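Nurnik Two-Arm Teaching Station

The Nurnik station is supplied for laboratories and workshops that wish to teach a robot a handling task by demonstration. An operator either guides the arm by hand or drives it from the Jader remote console, and the station records the movement for later training.

Each station is built at our Westidstead works and delivered with two arms, a slotted aluminium table and the Ní Bhriain recording software.
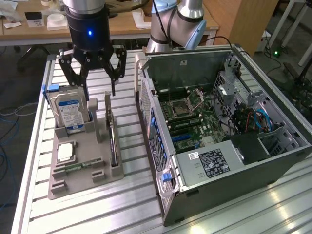 Reading time: 4 minutes

Computer assembly is among the tasks for which the station is offered. A grey 3D-printed fixture holds the hard disk drive, the processor and the memory modules in moulded slots, and the open computer lies on its side next to it. The two-fingered gripper is suited to parts of this size.

In hand guiding, the operator holds the wrist and leads the arm through the task at low speed. In remote control, the operator remains at the console, and the arm follows the movement of the handset. Both methods may be used within one recording, and any section may be deleted and taught again.

Technical details
Arms: 2
Joints per arm: 7
Reach: 915 mm
Recordings held on the station: over 101
Teaching methods: hand guiding, remote control

Fixtures for other parts can be made to customers' drawings. Training for operators is held at Westidstead each March, and places should be requested through the sales office.

Page last revised 7 Aug 2025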